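# Merketora Phone Stand Notes

A data card for the counter display set, version 16

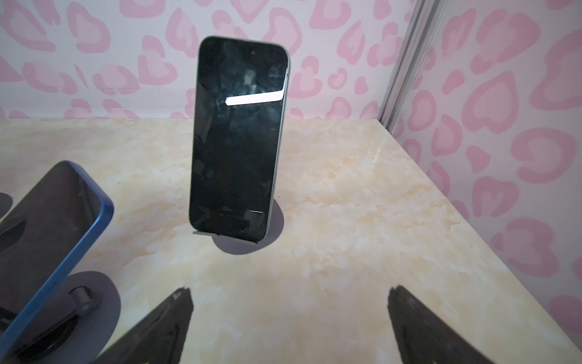

Merketora is a collection of notes and measurements on how phones sit on small countertop stands, the kind used in repair shops, phone stores and on kitchen counters. It covers 141 stand and phone pairings and 1,162 placements. Most entries use a round base, because that is what most shops buy. A phone can stand nearly straight up on one, with its lower edge held on a thin ledge, or it can lie back at more of a slant, as the blue-framed phone does on the left. Both positions are in the set and they are logged under different codes. Glare is logged too: on a dark screen, a bright light will show up as a white band across the glass, and smudges show up along with it.

14 shares · 3 comments

## What is in the set

- `placements.csv`: one row per placement, 1,162 rows
- `pairs.csv`: one row per stand and phone pairing, 141 rows
- `surfaces.csv`: the tabletops used, with finish and color
- `notes/`: plain text remarks, mostly short, some missing

The row order in `placements.csv` has no meaning. If you need to group by session, use the `session` column. Sessions run from 1 to 16.

## Columns in placements.csv

**pair_id** matches the same column in `pairs.csv`.

**lean** is `upright`, `slanted` or `flat`. Upright means the screen is within a few degrees of vertical. We went back and forth on whether a phone resting flat on a folded stand should count as a placement. It does.

**turn** is which way the screen faces from the front of the counter, in steps of 15 degrees.

**seat** is how the lower edge meets the ledge: `full`, `corner` or `off`. A phone with one corner over the end of the ledge is `corner` even if it looks stable.

**glare** is 0 to 3, judged by eye with the screen off. 0 is no visible reflection of a lamp or window. 3 means a bright reflection covers more than a third of the glass.

**smudge** is yes or no. It was added in session 5, so earlier rows are blank.

## Surfaces

Horrocks supplied the tabletops for the first nine sessions and Skiltum for the rest. The marble-patterned tops come up most often. Plain white tops were dropped after session 3, as pale frames were hard to pick out against them. A stand base can slide on a glossy top when a heavy phone is set down hard. Those rows are marked `slid` in the remarks.

## Stands

All of the round-base stands fold at a hinge. We did not separate them by maker. Stands with a loose hinge were kept in through session 11, then replaced with new ones from Cemon. If the lean angle matters for your work, leave out sessions 8 to 11, where some of the phones settled backward after being placed and the recorded lean is the one at the start.

## Phones

Phones were logged by frame color and screen size only. No model names are recorded. Screens were off for every placement, and no cases were used. A few have scratched glass, listed in `notes/glass.txt`.

## Known problems

- Pairs 38 and 83 were swapped in session 2. Fixed in `pairs.csv`, not in the notes.
- Glare scores from the afternoon sessions run higher than the morning ones. The blinds on the window side were left open.
- Frame color names are loose. Light gray, gray-green and silver were used by different people for the same phone.
- `seat` is blank wherever the ledge was hidden from view by another phone. Do not read blank as `off`.

## Use

The files are free to use and change. Please keep the name Merketora with them if you pass them on. The next update is planned for April and should bring the placement count to 3,000, mostly slanted ones with two or more stands close together, which are thin in this version. Corrections can go in the comments. Include the `pair_id` and the session number.

3 comments · 14 shares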